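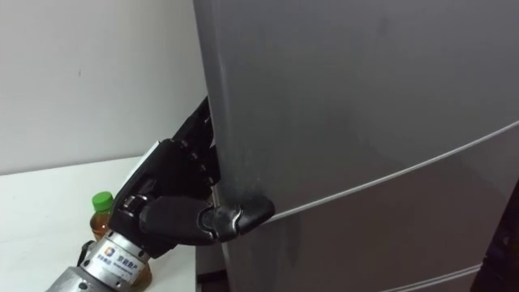
Smudges and dark scuffs on refrigerator door edge won't come off

Asked 22 January 2023 in Cleaning > Kitchen
384 views
2 answers

We have a big gray fridge with a matte finish and no handles. You open it by hooking your fingers around the left edge of the door, so everyone grabs it in the same spot, low on the upper door just above the seam. That area is now darker than the rest and has some marks that look like scuffs. The rest of the door has faint streaks but I can live with those.

So far I have tried dish soap and warm water, then a glass spray. The soap took off some of the grease. The glass spray made the streaks worse. I also have a bottle of Wetside stone and steel cleaner from when we had the old stove, but the label says brushed steel only and I don't know if my door counts. A magnet does stick to it.

Is there something that will take the dark marks off without leaving a shiny patch? We've had the fridge since May.

Answer 1 (accepted)

Don't use the steel cleaner yet. A lot of gray matte doors are painted or have a clear coating over the metal, and a cleaner meant for bare steel can dull or polish the coating. The magnet doesn't tell you much, as painted steel holds a magnet too. Look up the model number, usually on a sticker inside the fresh food section, and see what the manual calls the finish.

What worked on mine:

Mix 2 teaspoons of baking soda with enough water to make a thin paste. Try it first low on the side of the fridge where it won't show. Put it on the smudges with your fingertip, leave it a couple of minutes, and wipe it off with a wet microfiber cloth. Don't scrub. Rinse the cloth and go over it again until there is no white film, then dry the whole door from top to bottom with a second cloth. If you only dry the spot you cleaned, you get a ring.

Do the rounded lip of the door as well, and the back side of it where fingertips go. I missed that the first time and the marks were back in days - the grease was just getting carried around to the front again.

If a mark is still there after two passes and you can feel it with a fingernail, it is a scratch and cleaning won't help.

Comment from the asker: Manual says coated. The paste got most of it. There are two thin lines left that I can feel, so I guess those are scratches. Thanks.

Answer 2

magic eraser. works on everything

Comment: It is a fine abrasive and it will leave a shiny patch on a matte door. I did this to a 100 dollar cabinet front.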